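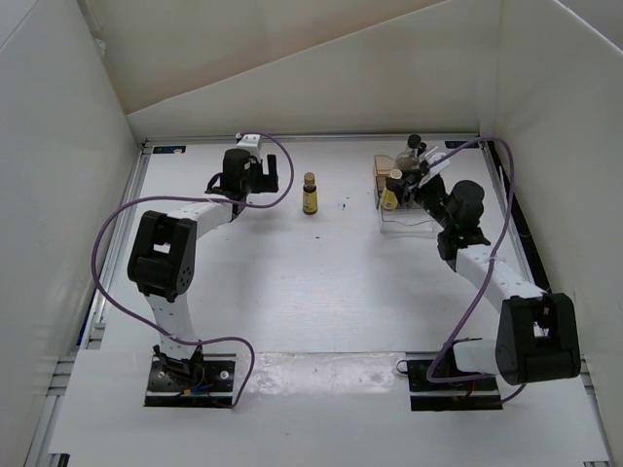
How Your Body Fights a Fever

Information for young readers, ages 8 to 12
Lakville Children's Health Library
Reviewed 2023-08-02 by Shufen Zheng, paediatric nurse educator

Most people have a fever several times while they are growing up. Your face may feel hot, your arms and legs may ache, and you may want to stay in bed even when the weather is good outside. A fever can feel unpleasant, but it is usually a sign that your body is doing its job. These pages explain what a fever is, why it happens and what adults do to help.

What is a fever?

Your body likes to stay at nearly the same temperature all the time, whether you are playing in the snow or sitting in the sun. For most children this is close to 37 degrees Celsius. It goes up a little in the afternoon and down a little while you sleep. When it reaches 38 degrees or more, doctors and nurses call it a fever.

A fever is not an illness by itself. It is something that happens when you have an illness, such as a cold, an ear infection or the flu.

Who is in charge of the temperature?

Deep inside your brain is a small part called the hypothalamus (say: hy-po-THAL-a-mus). It works like the thermostat on the wall of a house. If your body is too cool, the hypothalamus tells your muscles to shiver, and shivering makes heat. If your body is too warm, it tells your skin to sweat. As the sweat dries, it carries heat away.

When germs get into your body, your white blood cells find them and send out chemical messages. The messages travel in your blood to the brain, and the hypothalamus turns the thermostat up. Many germs do not grow as well when it is warmer, and some of your white blood cells work faster.

Why do I feel cold when I am hot?

This is one of the questions children ask us most often. When the thermostat has just been turned up, your body is still cooler than the new setting. Your brain thinks you are cold, so you shiver and ask for a blanket. Later, when the thermostat is turned back down, your body is warmer than it needs to be. That is when you may push the blankets off and begin to sweat.

How is a fever measured?

An adult can measure your temperature with a thermometer. Some thermometers go under the tongue, some go under the arm, and some are placed gently in the ear. None of these should hurt. If you have just had a hot or cold drink, the adult may wait a while before using the kind that goes under your tongue - the drink can change the number.

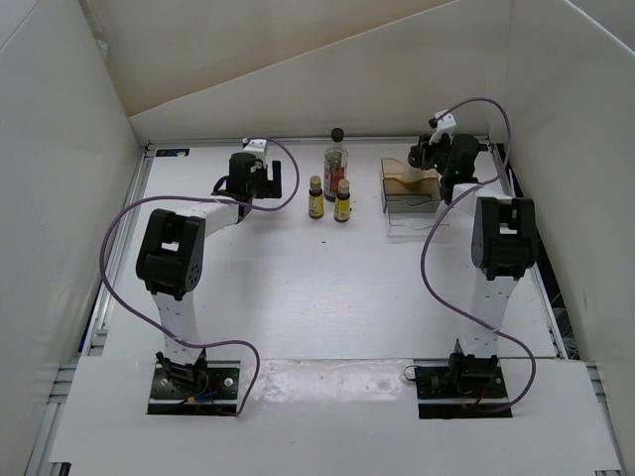

What helps?

Rest helps, and so does drinking. You lose water when you sweat, so small sips of water taken often are a good idea. Wear light clothes and ask for a thin blanket if you feel chilly. Very cold baths are not a good idea. They make you shiver, and you already know what shivering does.

Sometimes a parent or caregiver will give you medicine to help you feel more comfortable. The right amount depends on how much you weigh, and the medicine must be measured carefully. Never take medicine on your own, and never share yours with a brother, sister or friend, even if they seem to have the same illness.

When should I tell an adult?

Tell an adult whenever you feel sick. Tell them right away if you have a fever and:

your neck is stiff or sore when you bend it
you have a very bad headache
it is hard to breathe
you have a new rash
you cannot keep any drinks down
you feel mixed up or very hard to wake

The adult can then call a doctor, a nurse or an ambulance. Babies under three months old who have a fever need to see a doctor right away, so if you notice that a new baby in your family feels hot, speak up.

Going back to school

Most fevers go away in a few days. You should stay home until the fever is gone and you feel well enough to join in. Your school may have its own rule, and the office can tell your family what it is. You may still feel tired for a short time and need to go to bed earlier than usual.

Words to know

Germs: living things and viruses, too small to see, that can make you sick.
Hypothalamus: the part of the brain that controls body temperature.
Thermometer: a tool that measures temperature.
White blood cells: cells in your blood that help fight germs.

Text by Reda Kamel. Teachers may copy these pages for classroom use.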